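Raltia Institute of Applied Technology
Robot Systems Maintenance - Course Handout
Unit 3: Setting Up and Looking After a Simulated Manipulator Cell
Prepared by Stavros Ververidis, Unit Coordinator
Revised February 24, 2024

Purpose of this handout

This handout supports the practical work for Unit 3. It covers the setup, routine care and repair of the Flado cell, the simulated single-arm cell used by all students enrolled at the Plornville campus. Students are expected to have read it before their first practical session and to have it open while working.

The Flado cell exists only in software. It is nevertheless to be treated as a piece of equipment. It has a configuration that can drift, parts that can be installed incorrectly, and a log that must be kept up to date. The habits assessed in this unit are the same ones that will be assessed on the physical cells in Unit 4.

Before you begin

You will need a workstation account, the current release of the Liapis scene editor, and your own copy of the cell file. Do not work from the master copy. The master copy is read-only, and changes made to it through a borrowed account will be treated as a breach of laboratory rules.

Open your cell file and save it under your student number. Confirm that the units are set to metres and radians. Files brought over from the introductory unit may still be in millimetres, and an arm loaded at the wrong scale can appear normal until an object is placed beside it.

Terms used in this unit

Base frame: the fixed coordinate frame at the foot of the arm. All reach and collision checks are reported against it.

Tool centre point: the point between the fingertips that the controller treats as the end of the arm. It is abbreviated to TCP in the log.

Visual mesh: the shape that is drawn on the screen.

Collision mesh: the simpler shape used by the physics engine to decide whether two bodies are touching. The two meshes are stored separately and may disagree.

Ready pose: the stored set of joint angles from which every trial starts, with the gripper open and pointing straight down over the work surface.

Part A - Setting up the cell

Complete the steps in order. Record the result of each in the setup log before moving to the next.

Step 1. Load the room. The room file supplies the floor, walls, door, window and fixed furniture. Check that each of these is marked as static. A wall or floor left as a dynamic body will fall when the simulation starts and take the rest of the cell with it.

Step 2. Place the base. Enter the base position from your task sheet. Do not drag the arm into place by hand. The lower part of the arm may be hidden by furniture from the standard viewpoint, so switch to the side view and confirm that the base meets the floor. A base set too low will produce contact forces from the first time step, and the arm will tremble without any command being sent.

Step 3. Attach the gripper. Fix the gripper to the wrist flange and run the attachment check. The editor will accept a gripper that has been rotated on the flange, and the error is hard to see in a two-fingered model. Compare the tool frame axes with the diagram on your task sheet.

Step 4. Set the work surface. In the introductory unit this was a flat table. In Unit 3 it is the seat of a sofa. The change is deliberate. A cushion has slopes, edges and raised details, and objects placed on it seldom sit level. Load the sofa with its full collision mesh. The simplified mesh replaces the seat with a single box and will leave your objects floating above the cushion or sunk into it.

Step 5. Place the objects. Task set 2 uses a small bird figure and a computer hard drive. Load each object slightly above the seat and let it settle under gravity with the arm locked. Allow 15 seconds of simulated time. An object that is still moving at the end of this period has a fault in its mass or friction settings, which is dealt with in Part C.

Step 6. Move to the ready pose and inspect. Send the stored ready pose and wait for the controller to report that motion is complete. Then carry out a visual inspection from the standard viewpoint. The fingers should be apart and empty, with the tips clear of everything on the seat. In the view reproduced with this step, the gripper hangs almost directly over the bird, and the hard drive lies to the left, near the front edge of the cushion. Note how close the drive is to the point where the cushion slopes away. Any approach to it must be planned so that a touch from one finger does not push it over the edge. 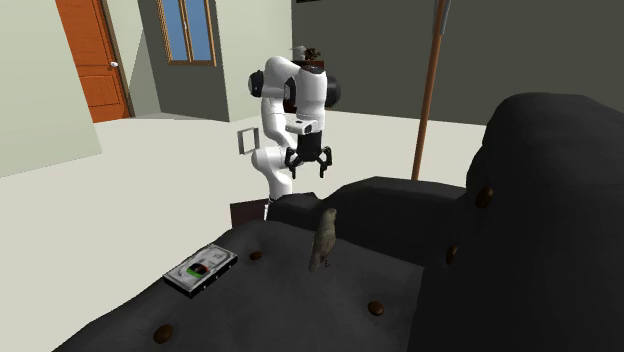
Step 7. Save the setup. Save the cell file and export the joint values, the object poses and the log as one package. Supervisors will not assess a setup that has been saved without its log.

Part B - Routine care

The following checks are made at the start of every session, whether or not the cell was in good order when it was last closed.

Joint limits. Open the joint table and compare the limits with those on the task sheet. Limits are sometimes widened during troubleshooting and not restored. An arm with widened limits will reach poses that the physical arm could not, and results obtained in this way will be rejected.

Finger travel. Open and close the gripper with nothing between the fingers. Both fingers should move together and stop at the same time. If one lags, check that the linked joint has not been released.

Tool centre point. Rotate the wrist through a full turn while holding the TCP still. If the fingertips trace a circle, the TCP offset is wrong. Correct the offset before doing anything else - every grasp planned with a wrong TCP will miss in the same direction, and students often waste a session adjusting the object poses instead.

Clearance. Run the clearance report for the ready pose. In this cell the arm stands behind the sofa, and the front of the armrest is close to the base. Pay particular attention to the lower arm segments. Most attention is naturally given to the gripper, but in last September's intake the most common collision was between the lower arm and the armrest.

Loose items in the room. Confirm that items not used in the task are either static or outside the reach of the arm. A pole or an open frame standing near the arm is easily overlooked when planning motions toward the seat.

Log review. Read the previous session's entries. If an entry was left open, close it or carry it forward with your initials.

Part C - Faults and repair

Fault: object slides on the cushion. First check the friction values for both the object and the seat. The engine combines the two, and a zero in either will let the object slide. If the values are correct, look at the settled pose. The object may be resting on a slope, in which case there is no fault in the cell and the object should be placed again.

Fault: thin object falls over during settling. Objects that stand on a small area of contact, such as the bird, are sensitive to the drop height. Lower the starting height and repeat the settling step. Do not enlarge the collision mesh at the feet to make the object stand. This hides the fault and changes the grasp.

Fault: fingers pass through the object. The collision mesh is missing, or collisions between the gripper and that object have been switched off. Turn on the collision display and compare the meshes. Reload the object from the library if its mesh is absent.

Fault: flat object cannot be gripped. Check the width of the object across the planned grasp against the maximum opening of the fingers. A hard drive lying diagonally must be approached with the wrist turned to match it. If the wrist angle is correct and the fingers strike the cushion before closing, raise the grasp height in small steps and record each value.

Fault: arm stops short of the target. Read the controller message before changing any setting. A message reporting a joint limit requires a new approach. A message reporting a collision requires the clearance report. If there is no message, the time allowed for the motion may be too short.

After any repair, return to Step 6 and inspect the ready pose again. A repair is not complete until the inspection has been logged.

Log format

Each entry is to state the step or fault, the value found, the value set, and the initials of the student. Entries such as "fixed gripper" or "moved drive" are not acceptable. Write the joint, frame or object by its name in the scene tree, followed by the numbers.

Assessment of this unit

Students will submit one complete setup package and one repair report. The repair report concerns a cell file containing 13 faults placed by the teaching staff. Students must find and correct them using the procedures in Parts B and C. Marks are given for the quality of the log as well as for the corrections, and a fault that is corrected without an entry receives half marks.

Extensions must be requested in writing through the unit office before the due date. Questions about the cell file should be directed to the laboratory desk, with the current log attached.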